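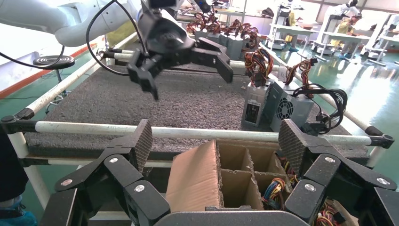 Thiện Tiêu wanted to know, before I'd written a word of this, whether the students could explain every line of the packing program themselves or whether we mentors had quietly finished it for them. Fair thing to ask! It's your grant, so I'll try to answer it properly as I go, and then get into the money.

Short version: they can explain most of it. The pick sequence is all theirs. The calibration routine started as mine, and two of the juniors have since rewritten it and made it better (a little humbling, but I'll live).

## Where we are

As you know, the Grotcombe club took on the Serkmont challenge this year, and the task is power supplies into divided cardboard boxes. It sounds dull when you say it to a room full of teenagers. Then they tried it. A power supply is a nice plain metal block with a wild bunch of wires coming out of the top, and the wires never lie the same way twice. The kids who thought they'd be done by August were still arguing about wires in October.

We count a run as good when the unit ends up in its compartment, upright, with its wires inside the box too. In our last block of testing we did 172 runs and logged every one of them, including the embarrassing ones. The target we gave you in the spring was 100 good runs in a block, and we haven't hit it. I'd rather tell you that now than have you find it on page two of the spreadsheet.

Most of the misses are one of these:

- a wire bundle catches on a divider on the way down
- the fingers close on wire when they should be closing on metal
- the unit goes in fine and a flap gets bumped on the way out

The second one used to be the worst by a mile. The group working on it changed the approach so the arm comes in lower on the case, and they slowed the last bit of the move way down. It's boring to watch now — they're very proud of how boring it is.

The flap problem is still open. One group wants to fold the flaps back and clip them before each run. Another group says that's cheating, because the rules say the box arrives as it arrives. I've written to the organizers at Serkmont for a ruling and told both groups to keep working until we hear.

## The students

We have 20 on the roster. Attendance dipped during exams, same as last year, and came back. I'm happiest with how the log-keeping has gone. Back in the fall I'd get entries like "didn't work, tried again," and now I get the grip height, the speed, and which compartment, with a guess at the cause. A few of the guesses are even right.

To go back to Thiện Tiêu's question, we now do a thing we call Dương rounds, named after the team that thought it up. Once a session somebody gets handed a piece of code they didn't write and has to talk the rest of us through it. They groaned for the first month. Last session one ran so long that we had to stop it so people could catch their rides home.

## Money

You approved $800 for the parts and materials line. We've spent it on spare grip pads, cable ties, boxes and dividers, and a replacement for the power cord I ran over with a cart (me, not a student — please put that on the record). Boxes go faster than I planned for. A compartment that's been bumped enough times gets soft, and then the results don't mean much.

I'm not asking for more this term. I would like to move what's left of the travel line over to boxes, if you're okay with that. Clivavico is letting us ride along on their bus to the regional, so the travel line is mostly sitting there.

## Next

- get the flap ruling and pick one approach
- try mixed boxes, with the units facing different ways
- run another full block and send you the log
- let the freshmen drive a whole session on their own

You're welcome to come by while we're running, any afternoon after 3:30. Bring a question for the Dương round and they'll make you sit through the answer. Let me know about the travel money when you get a chance, and I'll hold off ordering boxes until I hear from you.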